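Zapatillas, segunda ronda: lo que aprendimos ordenando el zapatero
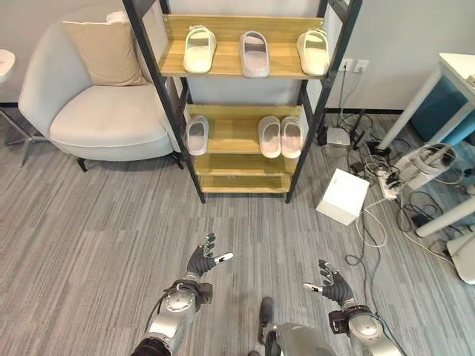
Os debía noticias del proyecto Vomen desde el último boletín, y esta vez son buenas (bueno, casi todas). La pregunta era sencilla: si ya tenemos 200 demostraciones teleoperadas de ordenar calzado en las baldas, ¿merece la pena llegar a 2000, o nos iría mejor eligiendo con más cuidado las que grabamos?

Ivar Sundqvist apostaba por la cantidad. Yo, por vaguería, por lo segundo, ¡y de momento voy ganando! Entrenamos 2 políticas con la misma arquitectura. Una vio las 200 demostraciones tal cual; la otra, un conjunto del mismo tamaño en el que forzamos posiciones de partida raras: zapatillas giradas, parejas separadas, el zapatero un poco torcido. La segunda se recupera muchísimo mejor cuando falla el primer agarre, y eso que nadie le enseñó a reintentar de forma explícita.

Lo que sigue costando es emparejar. Con las manos humanoides la política coge bien una zapatilla suelta, pero al dejarla junto a su compañera tiende a empujar la otra. Märta Bakke cree que el problema está en la cámara de la cabeza, que pierde el borde de la balda en cuanto se cruza el antebrazo, y está probando a añadir la señal de fuerza de la muñeca.

Si alguien de Kikola quiere los datos para comparar, que me escriba y le paso el enlace.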